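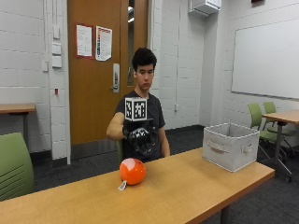
**Worwood folding table, light finish – four months in**

Bought in November, paid 284 with delivery. Wanted something long for the back room, mostly sewing and tax paperwork, sometimes eight people for dinner if we squeeze. Verdict so far: good, buy it, but read the bit on the feet.

Assembly – 15 minutes, two people. Instructions are tiny. Genowefa Marciniak next door held the legs while I swore at the hex key. Bolts are fine, key is junk, use your own.

Surface cleans up easy. Coffee, glue stick, beet juice, all gone with a damp cloth. Permanent marker did not come off, my fault. One scratch from the sewing machine, shows only in evening light.

Height is fixed, wich I didn't notice when ordering. OK for writing. Bit high for typing, shoulders complain after some 10 pages of anything.

Feet: plastic caps, slide on tile. Two fell off by Christmas. Emailed Worwood, got a reply from a Sunil Weerakoon, new set in the mail same week, no arguing. The new ones are rubber and stay put. Why not ship those to begin with?

Looked at the Venitz before this. Cheaper, but it has a center bar right where your knees go. The Esier was nicer and way too heavy to fold alone.

Wobble – a little, lengthwise, if you lean on teh end. Tighten the bolts after the first month, helps a lot.

Four stars. Would be five with the rubber feet in the box.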